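Fitting and calibrating the Luma finger set on a Drulstead hand-held gripper

These steps cover the Luma finger set, part number 3382, as supplied by Fostden for the Drulstead hand-held gripper. The kit also fits the older Dauda handle if the adaptor collar is ordered separately. Allow an hour for the first fitting.

What is in the kit

Two perforated black plates, two ribbed pads, a sheet of printed square markers, eight M3 screws and a card with the calibration values. The hex key is not included. You need a 2.5 mm key and a torque driver that reads below 1 Nm.

Step 1. Remove the old fingers

Switch the handle off and take out the battery. Open the jaw to its stop. Undo the four screws on each carriage and slide the fingers forward. If a carriage binds, clean the rail with isopropyl alcohol and a lint-free cloth. Do not oil it.

Step 2. Seat the pads

Press each pad onto the inner face of its plate with the ribs facing the gap. Work from the base to the tip. A pad that lifts at the tip has usually been started too far forward – peel it off and begin again.

Step 3. Apply the markers

One marker goes on each plate, square to the long edge and flat. A trapped bubble will shift the reported jaw width, so replace a creased label instead of smoothing it. Wipe the plate first and let it dry.

Step 4. Fit and torque

Slide the plates onto the carriages and tighten the screws in a cross pattern to 0.7 Nm. Close the jaw by hand. The pads should meet along their full length.

Step 5. Calibrate

Refit the battery and connect the handle to the Luma utility. Select Width, then New. Open and close the jaw fully 7 times at an even speed. The utility stores the open and closed readings and returns a fit score. Anything under 98 should be repeated. Low scores in our workshop came mostly from glare on the labels, and moving the lamp fixed it.

Step 6. Check in use

Take the handle to the work area and record a short clip with the jaw open. Both markers should stay readable against dark backgrounds and under ceiling lights. Save the profile under the handle's serial number.

Notes by Halina Głowacki, revised 3 Jun 2019.
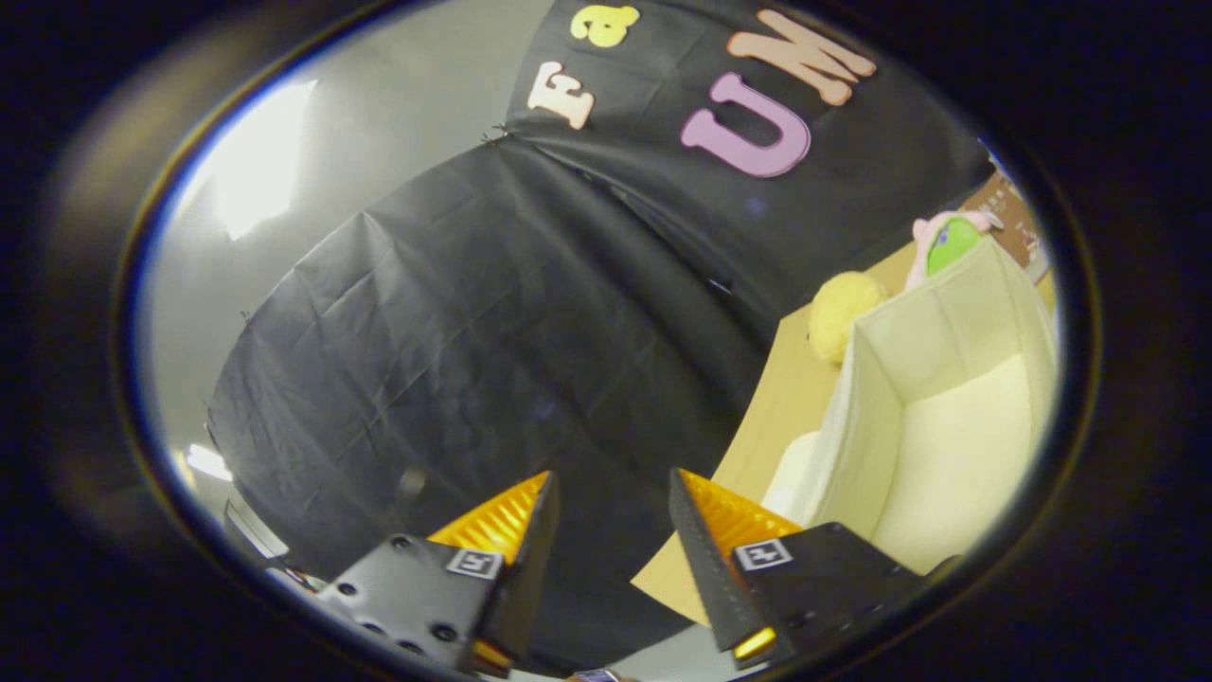

Do I have to recalibrate after changing only the pads?
Run Step 5 again whenever a pad is replaced, as a small change in pad thickness alters the closed reading. The markers can stay where they are if they are flat and undamaged.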